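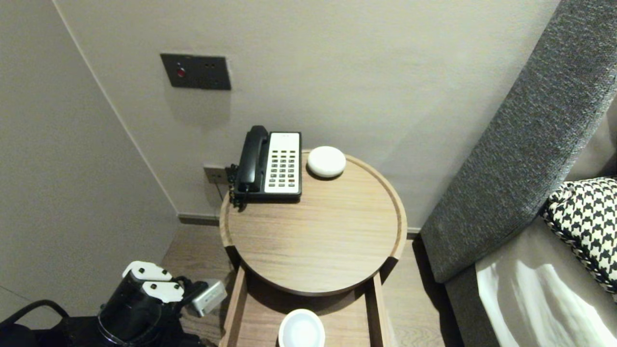

Home Office Deduction: What Counts and What to Keep

Many self-employed clients skip the home office deduction because they have heard it invites an audit, or because the paperwork looks like more trouble than it is worth. If you qualify, you should at least run the numbers. The rules have been stable for several years, and the simplified method takes only a few minutes.

Who can claim it

The federal deduction is for people who run a business. That includes sole proprietors who file Schedule C, and partners in some cases. Employees who work from home for a company cannot claim it on a federal return, even if the employer requires them to work there. Some states treat employees differently, so ask us before you assume the answer is no on both returns.

If you have a regular job and a business on the side, you can claim the space you use for the business. You cannot count the same space if you also use it for your job. One client, a bookkeeper who did contract work in the evenings, used a single desk for both and lost the deduction for that reason.

The two tests

The space must be used regularly and exclusively for business. Regular use means on a continuing basis. A room where you do your invoices every December and at no other time will not pass.

Exclusive use is the harder test. The area does not have to be a full room, and it does not need a wall or a partition, but it must be a separate, identifiable space. A dining table where the family eats does not qualify. A guest room with a desk in it does not qualify if guests sleep there, although the part of the room set aside for the desk might.

There are two main exceptions to the exclusive use test. One is for licensed day care run in the home. The other is for storing inventory or product samples when the home is the only fixed location of the business.

The space must also be your principal place of business, a place where you regularly meet clients, or a separate structure such as a detached garage. If you do your main work elsewhere, the home office can still be your principal place of business as long as you do your administrative work there and have no other fixed location where you do a substantial amount of it. This covers many contractors, visiting nurses and sales reps.

Simplified or actual expenses

The simplified method pays $5 per square foot, up to 300 square feet. For a 200-square-foot office used all year, the deduction is $1,000. There is no depreciation to track and nothing to recapture when you sell. You still claim your full mortgage interest and property taxes on Schedule A if you itemize.

The actual expense method uses Form 8829. You work out the business share of the home, usually by square footage, and apply it to rent or mortgage interest, utilities, insurance, general repairs and depreciation. Costs that relate only to the office, such as painting that room, are deductible in full. Costs that relate only to the rest of the house are not deductible at all.

Renters in high-cost areas often do better with actual expenses. Owners should remember that depreciation lowers the basis in the home and may be taxed at sale. You can change methods from one year to the next, but not after the return for that year has been filed.

Both methods are limited by the income of the business. Under the actual method, an amount you cannot use may carry forward. Under the simplified method it does not.

Phone and internet

The basic charge for the first landline into your home is a personal expense and cannot be deducted, even if most of the calls are for business. Long-distance business calls on that line are deductible, and so is a second line used only for the business. Cell phone and internet bills can be split by business use. Pick a reasonable way to make the split and use it the same way all year. These costs go on Schedule C separately from the home office, so you can claim them with either method.

Records

Keep a floor plan or sketch with measurements, a dated photo of the space, utility bills, and your lease or closing statement. Owners should also keep receipts for improvements for as long as they own the home, plus at least three years after filing the return for the year of sale. If you moved during the year, we need the dates and measurements for both homes.

Questions

Kendra Wong and Golnar Pakzad handle Schedule C returns in our office. New clients should send last year's return along with the square footage of the office and of the whole home. Ornella Rinaldi can set up access to the document portal for anyone who does not have it yet.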